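The Woman Who Keeps Levcombe's Recipes

Conceição Vilela answers the door with flour on one elbow and apologizes for it twice before I have my coat off. She has been up since five, she tells me, because the sweet bread doesn't care what else is going on in your day, and by the time we sit down at her kitchen table there are already two loaves cooling by the window and a third she is keeping an eye on through the oven door.

I had come to Levcombe to talk to her about the community cookbook, which is now in its second printing and has found its way onto kitchen shelves as far off as Prollbridge. It holds 200 recipes, nearly all of them collected in person, and a good many of those taken down by Conceição herself on the backs of envelopes.

"People think they'll just hand you a card," she says. "Some do, bless them. But most of the older ladies never wrote a thing down. You ask how much flour and they say, until it looks right. So you have to go and stand next to them while they cook, and you weigh what's in their hand before it goes in the bowl. They find this very irritating."

One soup took her seven visits. The cook, a neighbor from her old street in Flotville, made it a little differently every time and would not admit to it. In the end they printed two versions on facing pages, and Conceição still gets stopped outside the post office by people who want to tell her which is the right one.

She learned to cook from her grandmother, standing on a crate at eight years old and picking stones out of the dried beans. The crate comes up often when she talks. So does her grandmother's temper, and a blue enamel pot that went to a cousin after the funeral and that she has plainly never stopped thinking about.

"I asked for it once," she says. "I won't ask again. But I know where it is."

Her co-editor, Duarte Carvalho, comes in through the back door around this point with a bag of lemons and sits down without being invited, as I gather he usually does. Duarte tested the fish chapter and most of the desserts, and he typed the whole manuscript. He is a quieter talker than Conceição, though once he gets onto the subject of salt cod there is no hurrying him.

"The soaking is where everybody goes wrong," he says. "They change the water once and think they're done. Change it, go to bed, change it again in the morning. Taste a little piece. If it's still too salty, you wait – dinner can be late." 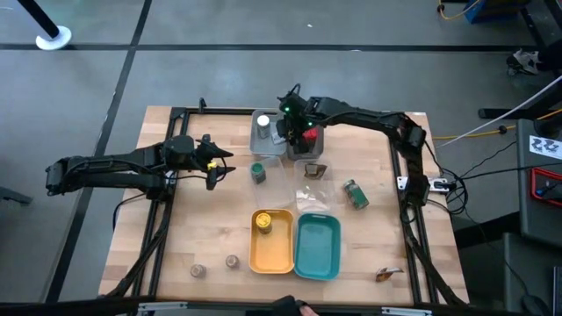 Tabletop with bins and clear containers, seen between two mounted arms.

The two of them are at work on a second book, which they plan to call Frota, and they hope to have it at the printer by May. It will be all preserves and pickles: quince paste, peppers in oil, the green tomato jam that Duarte's mother made at the end of every summer. Conceição wants a chapter on things that can be put up in an afternoon. Duarte thinks anything worth keeping takes two days, and they went back and forth about it for most of a pot of coffee while I ate far more bread than I should have.

I asked whether they ever got tired of it, all the weighing and arguing and driving out to see somebody's aunt.

"Tired, yes, of course," Conceição said, getting up to check the oven. "But then somebody calls and says, I made my mother's rice and it tasted like hers. So I sit down for five minutes, and then I call the next aunt."

She sent me home with half a loaf wrapped in a dish towel, and strict instructions to bring back the towel.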